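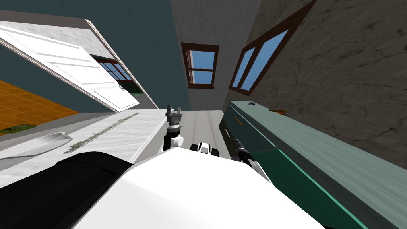
Does every run start with the robot in the same pose, asks a reader from Stostton, or does it get moved between takes? It gets moved, and so does nearly everything else! Start pose, room, wall finish and the small objects are all drawn fresh for each run, and the draw is saved with the run so you can load the same room again.

Soriano Rooms
Simulated household runs for learning two-arm control
Version 3, May 13, 2026

What you get
197 runs in 24 rendered rooms, all driven by a person through the Prarlow teleop setup. Every run has camera frames, joint positions for both arms, gripper opening and a one-line task written in plain English. We're really happy with how much the rooms differ - a teal cabinet and a marble-like countertop in one, something else entirely in the next - and policies trained on the mix have been a lot of fun to watch.

How runs are recorded
The operator sees only the robot's own view. That view can tilt steeply, and we keep those frames as they are. A run ends when the operator presses stop. Failed tries stay in, marked success = 0, and we'd love to see more people train on them.

Layout
rooms/ room files and object lists
runs/ one folder per run
splits/ train and test, divided by room
tools/ the loader and a replay script

Known problems
Small objects on far surfaces may cover only a few pixels.
In 2 rooms the drawer handles have no collision shape. Skip them for drawer tasks.
Gripper opening was logged in different units before version 3, so please don't mix old and new files.

Adding runs
Record with the Pedov branch of the simulator, run the replay script, then open a pull request with the room file attached. Short runs are welcome too - even a single reach toward a shelf is useful.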